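I have watched the Skovero kitchen demo more times than is healthy and I have some complaints. Thread.

1/ The clip going around is 13 seconds long. Robot, dishes, tasteful music. Half the replies say it's over for restaurants. It's 13 seconds, folks.

2/ Go find the small print. "Policy trained on 437 teleoperated demonstrations." Teleoperated means a person worked the arms by remote control, one plate at a time, 437 times over. Somebody has a very sore wrist.

3/ I'm not against this! Showing a robot the job by hand beats writing code for every plate shape on earth. I've driven a Bimik rig myself, for one long Sunday. It's fun for the first 8 tries and then it's dishwashing with extra steps.

4/ What bugs me is the success number. Dromau says theirs works "in homes." Which homes? How many? Same sink every time? I asked in September and got a thumbs up emoji.

5/ Also, who throws out the bad demos? When I was driving I fumbled plenty of grabs and hit redo. If everybody hits redo, the robot only ever sees the clean ones, and then you act surprised when it can't recover from a bad grip.

6/ The Menon people at least post their raw sessions, all 60 of them, boring parts included. Slow. Lots of hovering. I trust that more than any highlight reel.

7/ And dishes are nasty for this. Plates lean on each other, the rims are thin, and a two-finger gripper doesn't give you a lot to work with. Look at where you have to pinch:
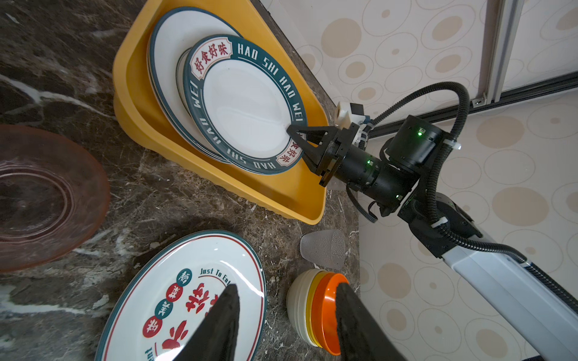 Gripper on the rim of the front plate, two more behind it in the yellow rack.

8/ Now swap that plate for a heavier one, or a greasy one, or one your kid left a fork on. Did anybody demo that? If it's in the 437, great, say so. If it isn't, say that too.

9/ What I'd like from Skovero: the full eval, failures left in, with dishes the operators never touched. I'll retweet it myself if it's good.

10/ Muting this now, I have a sink to deal with. By hand.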